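The flask that stayed where it was: a talk about a grip fault at Dekell

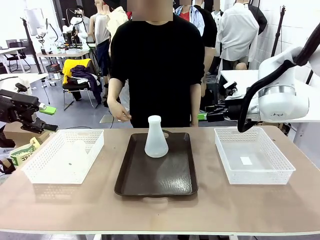
Privstead, Oct 11, 2025

The engineer who looks after the two-armed stations at Dekell does not like the word "glitch". She has agreed to talk about the fault that stopped her team's flask work in August on the condition that I don't use it, and that I don't use her name either. The second condition came from her employer. The first was her own.

"A glitch is what you say when you want people to stop asking," she says. "We had a machine that told us it was holding something when it wasn't. I'd call that a fault. Some people here would still prefer I called it an edge case."

The job sounds dull enough. A light plastic flask, the conical sort that schools use, goes from a basket to a tray, and from the tray to a basket on the other side. Two arms share the table. A person stands behind it to put things back in their places and to stop the run if it needs stopping. The firm hopes to sell the result to small laboratories that spend a good part of the day shifting plasticware about. Whether small laboratories want it is a question I put to her early on, and she laughs.

"Ask sales. I've met two who said yes and one who asked what it would cost."

What went wrong is easy to tell and took weeks to pin down. The arm would come down over the flask, close its fingers at the neck, report a good grip and lift. Then it would carry nothing at all across to the far basket, open its fingers with great care and report a successful placement. The flask was still on the tray.

"It was quite polite about it," she says. "It even did the slow bit at the end, where it lowers the thing so it doesn't bounce. It lowered thin air."

The trouble, once they had found it, was in how the gripper decided that it had hold of something. It went by how far apart the fingers were when they stopped closing, and by how hard the motor was pushing at that moment. The neck of a flask is narrow and the plastic gives a little. The soft pads on the fingertips give a little too. Over a few weeks of work the pads had taken a set, so that when the fingers closed on nothing they no longer met cleanly, and the gap they left fell just inside the range that the software counted as "flask".

I ask why this wasn't caught by the cameras, of which the station has more than one.

"Because the camera check had been turned off," she says, and waits for me to write it down.

It had been turned off in the spring, by a decision she says was made in a meeting she attended and did not argue with loudly enough. The flasks are frosted and pale and let the light through. The baskets are white. The vision system kept losing the one inside the other, and each time it did so the station stopped and someone had to press a button. The stops were making the figures look bad. So the camera's opinion was recorded but no longer allowed to halt anything.

"We had a check that cried wolf, and our answer was to shut it in another room. Then the wolf came. I know how that sounds."

The figures she means are the ones in the monthly report. In the week before the fault was noticed, the station logged 104 transfers and marked every one of them a success. When the team went back over the recordings by eye, 11 of those turned out to be empty-handed. I say that this is not a huge share. She agrees, and then says it is the wrong way to look at it.

"If we'd written down 11 failures I'd have been fairly happy. That's a normal week. We wrote down none. Every decision we made on the back of that week was made on a number that was wrong, and it was wrong in the direction everybody wanted."

That is the part that interests me more than the pads. I have sat through a good many demonstrations of machines picking things up, and I have been given a good many percentages. I have seldom been told who did the counting. At Dekell, in that week, the machine was marking its own homework. I ask her whether she thinks this is unusual.

"No," she says. "Next question."

There was also a safety side, and here she chooses her words more slowly. One of the empty trips ended with the arm setting off on its next move while the flask was still standing in its path. The person at the table saw it and reached in to take the flask out of the way. The arm's plan had no flask in it and no hand in it either. The pads brushed the back of the hand, the arm felt the push and stopped. There was no injury, not even a mark.

"People here tell that as a good story," she says. "The arm stopped, hooray. And yes, it did stop, and I was glad of it. But the rule is that you press the button first and then put your hand in. The rule didn't get followed because the run had been stopping and starting for months and everyone had got used to reaching in. We'd trained the robot for one thing and ourselves for another."

Was anyone told off? She shakes her head.

"I wouldn't have stood for it. The button was at the end of the table, where you had to step sideways to get to it. Try it yourself. You see something about to be knocked over, and you grab it. You don't step sideways."

The button has since been moved. It is now on a lead that clips to a belt or pocket, and according to her the clip is hated by all who wear it. The joint speed of both arms has been cut to 80 per cent of what it was whenever the station is running with a person in reach. She would have gone lower. There was, she says, "a conversation".

The gripper came from Cevside, a supplier the firm has used from the start. When the fault was reported, the reply was that the pads were a wearing part and that the handbook said so. She went and looked. The handbook did say so, on a page about cleaning.

"It says to inspect them regularly. What's regularly? For some customers that's every morning, for others it's when the thing falls off. I asked for a number of cycles and I was told it depends on the application. Fine, it does depend. But somebody ought to have a guess, and they've sold more of them than we have."

She does not let her own side off, though. A gripper that has just closed on nothing can be made to say so, by closing it on nothing on purpose at the start of each shift and writing down where the fingers stop. That takes under a minute. Dekell now does it. It did not do it before, and she can find no record of anybody suggesting it, herself included.

The camera check is back on as well, in a changed form. It no longer tries to find a pale flask in a pale basket. It looks at the tray, which is dark, and asks only whether a flask is still standing there after the arm says it has taken one away. If the answer is yes, the run stops. She calls it the stupidest bit of code in the building and says it has been right every time so far. I ask how many times that is. Seven, she says.

Seven is not many. I tell her so, and she doesn't dispute it.

I also ask about Montes, the name the firm has given to the product it hopes to build out of all this. The leaflet I picked up at the front desk says that Montes "knows when it has a secure hold". It was printed before August and was still on the desk when I left. She reads the line twice and hands it back to me.

"I'd take out 'knows'," she says.

What would she put in its place? She thinks about it for some time. In the end she offers "checks", and then asks me to add that she isn't promising that either, as the tray check only works with a dark tray, and a customer may well turn up with a white one. That problem is on the list. It does not have a date next to it.

As for the wider claim, that stations like hers will soon be left to run by themselves overnight, she is not ready to make it and is rather tired of hearing it made. The arms can do the job most of the time. What they could not do, for a whole week, was say when they hadn't. She thinks the tray check deals with one way of being wrong, and she can list several others, such as a flask gripped at a tilt, two flasks nested together, or one put down on the rim of the basket and left leaning there.

"Come back in the new year and ask me for the failures," she says. "If I tell you there weren't any, don't print it."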